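**Pebbled glass table top: spontaneous breakage and replacement thickness**

**plolton_dave** wrote:

Table is a Plolton round, bought second-hand, metal rim, textured glass. The neighbour's identical one went off by itself in May with nothing on it. Full break into small cubes, so tempered. I would like to know whether mine is likely to do the same and, if I replace the glass, whether to go thicker than the original. The original measures 6 mm at the edge with callipers.

The table stands on timber decking and gets full sun from late morning. It carries drinks and paperwork, nothing heavy.

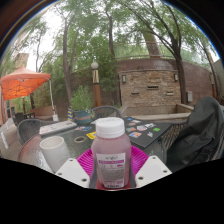
The rim holds the glass on a rubber gasket which has hardened and shrunk. There are two places where I can get a fingernail between glass and metal, and one where I can't get a sheet of paper in. I suspect the second matters more than the first.

**Kerbstone** wrote:

You suspect correctly. Tempered glass has its surfaces in compression and its core in tension. The face will take a fair knock. The edge will not, and a hard contact point between edge and rim is the usual cause of breakage in garden tables. Metal expands more than glass, so the contact load changes every time the sun goes in. Replace the gasket before you spend anything on glass.

**mhairi_b** wrote:

Could also be nickel sulphide inclusions. The neighbour's had nothing on it and broke by itself, which is the classic pattern. No gasket will help with that.

**Kerbstone** wrote:

It gets blamed for far more than it causes. Inclusions are rare per pane, and a pane that has one tends to fail in its first few years. If the table is second-hand and old, the odds are in his favour. Edge damage can sit there for a long time too and then let go on a quiet afternoon, so "nothing on it" doesn't separate the two.

**mhairi_b** wrote:

It doesn't rule inclusions out either. Did the neighbour keep the pieces? If you find the origin there will be two larger fragments side by side, like a butterfly. Origin at the edge, you win. Origin in the middle of the pane, I do.

**plolton_dave** wrote:

Pieces went in the bin. He kept the rim.

On cost: Kerr quoted 195 for a cut and tempered round in plain 6 mm, textured extra. Bindley do textured but only in 8 mm, which would sit proud of the rim. Zundinitz sell a gasket by the metre, 30 for the length I need. I am inclined to do the gasket alone and leave the glass.

**Gregor Chisholm** wrote:

Used to fit shower screens, so textured tempered is familiar. Some notes.

1. Do not go to 8 mm in a rim made for 6. The lip will not retain it and the extra weight goes on the same few support points.
2. Pattern side: smooth face up is easier to wipe, pattern up hides scratches. No difference to strength worth arguing over.
3. Clean the channel before fitting the gasket. Grit in the channel does exactly what a missing gasket does.
4. Run a cotton glove round the edge. If it snags, there is a chip. Do not try to sand it out. Tempered glass can't be worked after tempering.
5. Lift the glass out with two people and set it down on carpet, never on the decking on its edge.

Coasters are fine but make no odds to heat at this level. A hot pan straight off the barbecue is another matter.

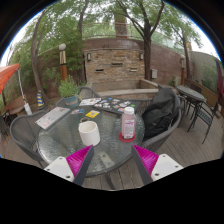

**Ochil_Rover** wrote:

Disagree with Gregor on point 2. Pattern up holds water and grit, and people then drag things across it. Mine was pattern up for years and the high spots are visibly worn. Turned it over, no further trouble. I'd call that a reason to care which way it goes.

**Gregor Chisholm** wrote:

Wear on the high spots is cosmetic. The compression layer on 6 mm glass is over a millimetre deep and you won't get through it by sliding a plate about. Turn it over if you like the look.

**mhairi_b** wrote:

Has anyone used safety film on the underside? It won't stop a break but it holds the cubes together. On decking they go straight down the gaps.

**Kerbstone** wrote:

Only if the underside is the smooth one. Film doesn't bond to a pebbled face. So that settles point 2 for anyone wanting film: pattern up, and put up with the wiping.

**plolton_dave** wrote:

Gasket ordered. Glove test done, no snags. Mine is pattern up already, so film is possible and I will price it. Will report the channel condition when the glass is out.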